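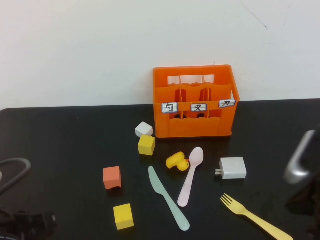 *Sorting table, start of the session. Crate at the back, everything else loose.*

**January 2023 – cutlery sorter, bench notes**

Picking this up where the December pages stop. The arm is bolted down again, the new shoulder bracket (Kellon, the thicker one) is on, and I finally got to spend a whole evening on the sorting job instead of chasing a rattle.

The job hasn't changed: spoon, fork and knife go into the orange crate, each in its own compartment, and the rest of the stuff stays where it is. Labels left to right are 勺, 叉, 刀 – spoon, fork, knife. For anyone at the shop who can't read them, please learn those three before you reset the table, I've already had a run scored wrong on account of a fork put in by hand on the knife side! The 刀 label is crooked and sits higher than the other two. I was going to redo it, but the label crop copes fine so it can stay.

Clutter for this round is the cubes, the duck and the charger block. I like the duck as a test. It's yellow, the fork is a pale yellow, and the old color threshold lumped them together more often than I want to admit. I've moved the fork over to shape first, color second, and so far the duck gets left alone. The yellow cubes never fooled it, too square I guess.

Grip notes, mostly for me:

- Spoon: grab the handle, well back from the bowl. Closing on the bowl makes it squirt out sideways.
- Knife: the mint one is the easiest of the lot. Flat handle pick, straight up, no drama.
- Fork: trouble. When it's lying with the handle toward the front edge, the wrist has to fold way over and the elbow gets close to its stop. Lost 3 picks in a row that way.

I tried slowing the approach and that helped the spoon and did nothing at all for the fork. Then I raised the hover height and the fork got better (no idea why yet, maybe the cable was dragging on the wrist the whole time). Settle time before closing is at 700 ms now. It feels like forever when you're standing there watching, but at the shorter setting the fingers were still wobbling when they shut.

Count for the evening: 17 clean drops, all three types mixed together. Knife did the heavy lifting there, so don't get excited.

The black tabletop is still giving me a hazy patch when the overhead light is on, and pale plastic against that haze is where the mask gets ragged. Somebody at Nollard had a roll of matte film going cheap and I might lay a strip down before blaming the software again. Or I just move the lamp. Should try the lamp first, it's free.

Parts: the Likwood finger pads came and they're softer than the last set, haven't fitted them. The Barrera relay board is still in its bag on the shelf, please don't borrow it.

Next time – fork only, handle toward the front, over and over until it either works or I find out what's rubbing. Also print the drop heights and tape them inside the cover of this book, I looked them up twice tonight.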